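Clodo aprende a desmontar ordenadores

En un bajo de Duninora, entre bancos de trabajo y rollos de cable, lleva meses creciendo uno de los proyectos domésticos más bonitos que hemos visitado. Se llama Clodo y su misión es delicadísima: manejar las piezas de un PC de sobremesa sin doblar ni romper nada.

La idea es de Rhea Layug, que empezó en su cocina con un brazo de segunda mano y acabó mudándose al taller compartido Asadi cuando la mesa se le quedó pequeña. «En casa desayunábamos de pie», recuerda. Ahora tiene 2 brazos, una mesa de perfil de aluminio ranurado y vecinos de banco que opinan de todo (¡y menos mal!).

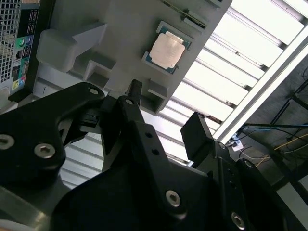 Lo que más quebraderos de cabeza le ha dado es el procesador. Una persona lo coge por los bordes sin pensarlo; una pinza necesita saber dónde está, cuánto apretar y por qué lado entrar. Rhea dibujó el primer soporte en julio y desde entonces ha cambiado la altura de los rebordes, la profundidad de los huecos y hasta el radio de las esquinas. Lleva 777 intentos apuntados en un cuaderno de espiral, con los fallos en rojo – hay páginas enteras en rojo – y los comentarios al margen.

El programa que coordina los movimientos, Tiden, lo escribe ella por las noches. Ocupa 3000 líneas y, según confiesa entre risas, 200 son para decirle al brazo que se pare. 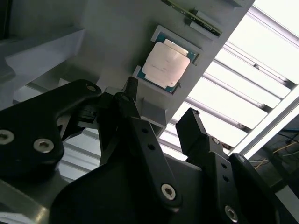

La otra gran batalla son los cables. Un zócalo no se mueve, pero un mazo de alimentación se cruza donde le da la gana, y cada torre viene montada a su manera. Por eso Rhea trabaja con la caja tumbada y el lateral fuera, y deja las placas sueltas en una base con ranuras, al alcance de la pinza. Verla ajustar un tope, volver a la silla, probar y levantarse otra vez engancha muchísimo: llegamos para una hora y se nos fue la tarde.
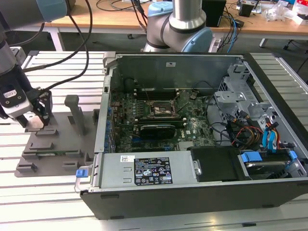 La torre, abierta sobre la mesa ranurada, con la base de piezas a su izquierda.

El siguiente paso es la memoria, con sus pestañas diminutas. Rhea ya tiene dibujadas unas puntas más estrechas para la pinza y piensa publicar los planos en cuanto la versión nueva aguante una semana entera de pruebas.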